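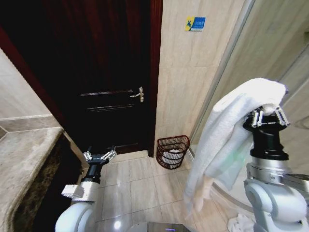
Home | News | Projects | Archive | Contact

Bathroom tasks: first round of teaching is under way at Astthorpe

Shares 8 | Comments 2

The Lodik project has moved out of the kitchen and into the bathroom. Work at the Astthorpe site is now on towels and doors, with an operator steering both arms by remote control and the robot recording every joint position along with the camera views.

Readers of the February issue will remember that the kitchen set ended with 1,554 recorded runs. The bathroom set will be smaller to begin with. The room is tight, with a curved stone counter on one side and a glass partition on the other, and the arms have to be kept clear of both. An operator who was quick at clearing dishes will need a while to get used to it.

Towels come first. The robot holds a towel in one gripper and keeps the other free, and the operator decides when the free hand should come in. Cloth is hard to teach because it never hangs the same way twice. A run with a neat grip near the edge looks nothing like a run where the fingers close on a thick fold, and the policy has to see plenty of both. We ask operators not to tidy up their grip just to make the recording look better. If the towel bunches, they carry on from there.

Runs where the operator has to stop and try again are kept too. They are marked as recoveries and stored with the rest. In the kitchen set these turned out to be some of the most useful material, and the training code from Flaltar now reads the marks directly, so there is no more sorting by hand on Friday afternoons.

Doors are the second task. The operator brings the gripper up to the lever, sets the fingers, presses down and pulls or pushes. On paper it is four short steps. By remote control the third one takes the most practice, because the lever moves on an arc and the operator's own hand wants to go straight down. The fix has been to slow the arm to half speed for the last part of the approach and bring it back up once the lever has turned.
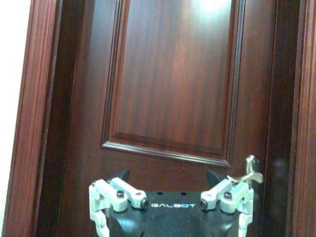
Gripper close to the lever handle, wrist view.

The wrist cameras matter more here than they did in the kitchen. From the head, an arm can easily hide the thing it is reaching for. From the wrist, the operator can see how much room is left between fingertip and lever. Both views are saved with each run, and operators are asked to look at the wrist view before closing the fingers.

There was some discussion about whether to teach doors by hand instead, with a person holding the arm and leading it through the motion. We tried it for two days. Leading by hand gives a smoother path on the lever, but the person's body ends up in the head camera view for most of the run, and in a small bathroom there is nowhere else to stand. Remote control stays as the main method. Hand guiding will be used for short correction clips only.

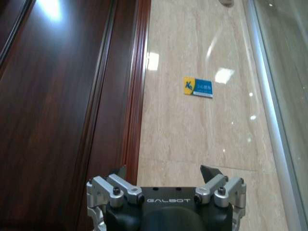 Posted by Rahimi | Lodik project, Astthorpe | Filed under: Robot Teaching

Some notes for operators joining the next session.

Polished floors and glossy doors throw back the ceiling lights, and the bright patches shift as the wrist turns. Leave the lights on the same setting for the whole session. If they are changed, start a new batch and write it in the log.

Small flat things on the floor, such as a card, should be left out of the towel and door runs unless the task sheet calls for them. Picking a thin card off smooth stone is a separate task and will get its own sheet later on – please don't start practicing it between runs with the recorder on.

Check the clearance to the glass before each run. The metal rail at its base is a good guide in the wrist view.

Open both grippers fully before you end a door run. For towel runs, end wherever the task sheet says, even if the towel is still in hand.

Sessions are roughly two hours, with a break in the middle. Operator slots for the next round are on the sign-up page, and the updated task sheets will be there by Friday.

Share | Print | 2 comments

Previous item | Next item | Back to newsletter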